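# La pinza de la izquierda

En el taller de Monden se decía que las pinzas tenían carácter, y quien llevaba allí más tiempo lo creía de veras. Aquella mañana de mayo la de la izquierda había amanecido torpe, así que, antes de tocar un tornillo, extendí la toalla morada de siempre, porque sobre ella la fruta rueda menos y una trabaja más tranquila. 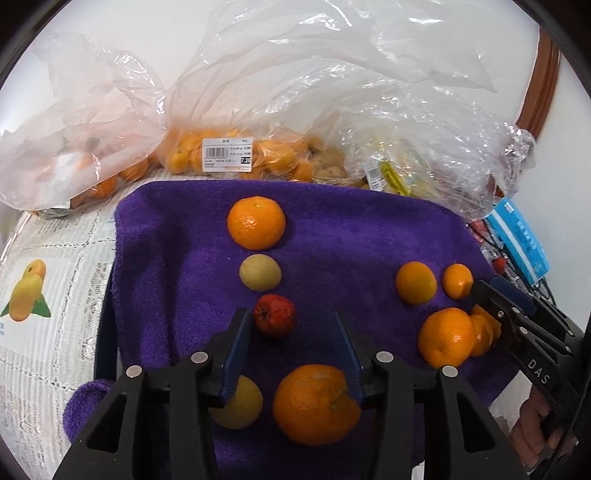
*Las pinzas y la fruta, sobre la toalla morada.*

Mi maestra, que había aprendido el oficio en Vultov (y lo recordaba cada vez que podía, bendita sea), me enseñó a empezar por los pasadores. Se limpian con un paño seco, uno a uno, y se mueve la articulación despacito, con la oreja cerca, hasta que deja de quejarse. Luego vienen las almohadillas azules, que hay que repasar con el dedo buscando pelusa. Solo entonces se prueba con fruta, primero la grande, que perdona mucho, y al final la chiquita, que no perdona nada.

En el cuaderno de Kesau yo apuntaba cada ajuste con letra apretada: más de 300 cierres desde la última revisión, 12 minutos de limpieza, un cuarto de vuelta al tornillo de tope.

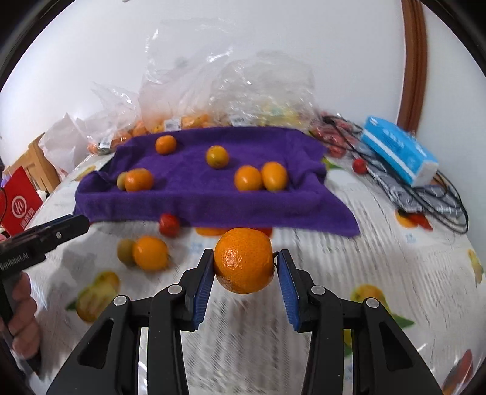
A las 10 me senté a tomar el café y a escuchar. Parece una tontería, pero una articulación bien ajustada suena como una puerta de armario viejo, de esas que cierran solas, y yo llevaba toda la mañana esperando ese ruidito. Abrí, cerré, volví a abrir. Sonó. Me dio tanta alegría que pelé una mandarina y me la comí allí mismo, de pie, antes de escribir en el cuaderno que la izquierda ya estaba contenta.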